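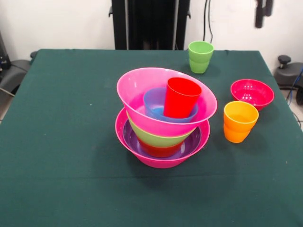 Gestapelte Schalen und Becher auf dem grünen Tischtuch, Bildergalerie Haus Hillberg

Geschirr und Tisch: Einblicke in die Materialausstattung

12 Mal geteilt · 2 Kommentare

Das Haus Hillberg stellt auf dieser Seite einen Teil seiner Ausstattung für die pädagogische Arbeit mit Alltagsgegenständen vor. Im Mittelpunkt steht das farbige Kunststoffgeschirr, das den Gruppen in den Räumen Garg und Cemari zur Verfügung steht. Die Zusammenstellung geht auf ein Konzept von Osamu Sugawara zurück, der den Bereich Spiel und Haushalt seit der Eröffnung des Standorts Zistilton betreut. Der Gesamtbestand umfasst derzeit 31 Teile und wird im Dezember ergänzt.

Zur Aufnahme

Der hohe Stapel in der Tischmitte beginnt mit einer weiten Schale in kräftigem Pink. In ihr ruhen weitere Schalen in Violett, Rot und Hellgrün. Den oberen Abschluss bilden eine schräg liegende rosa Schale und zwei Becher, der eine blau, der andere rot.

Weiter hinten auf dem Tisch steht ein Becher in Limettengrün, rechts ein orangefarbener mit gelb-orangem Rand. Die kleine himbeerrote Schale daneben hat einen gelochten Boden, ähnlich einem Sieb.

Zur Verwendung

Das Geschirr wird für Übungen zum Ordnen, Stapeln und Tischdecken eingesetzt. Die Teilnehmenden arbeiten in Kleingruppen und wählen die Reihenfolge der Teile selbst. Eine Sortierung nach Farbe oder Größe wird nicht vorgegeben. Ausdrücklich erwünscht sind auch Stapel, die von der üblichen Ordnung im Schrank abweichen.

Als Unterlage dient ein einfarbiges Tuch in dunklem Grün. Nach den bisherigen Erfahrungen des Hauses heben sich die hellen und kräftigen Farben der Schalen davon besonders gut ab, was vor allem jüngeren Kindern und Personen mit eingeschränktem Sehvermögen zugutekommt. Die Tücher sind in beiden Räumen vorhanden und werden nach jeder Nutzung ausgeschüttelt und zusammengelegt.

Hinweise für Gruppen

Das Material kann jeweils am Mittwoch zwischen 9 und 12 Uhr genutzt werden. Eine Anmeldung über das Sekretariat ist erforderlich. Gruppen mit mehr als 29 Personen werden auf beide Räume verteilt. Das Geschirr ist für die Verwendung im Spiel vorgesehen; Speisen und Getränke werden darin nicht ausgegeben. Nach Abschluss der Übung sind die Teile mit lauwarmem Wasser zu reinigen und getrocknet in den Wandschrank zurückzustellen. Beschädigte Schalen und Becher sind gesondert abzulegen und der Leitung des Raumes zu melden.

Eine Ausleihe außerhalb des Hauses ist in Absprache mit Osamu Sugawara möglich. Die Leihfrist beträgt 2 Wochen und kann einmal verlängert werden.

31 Personen gefällt das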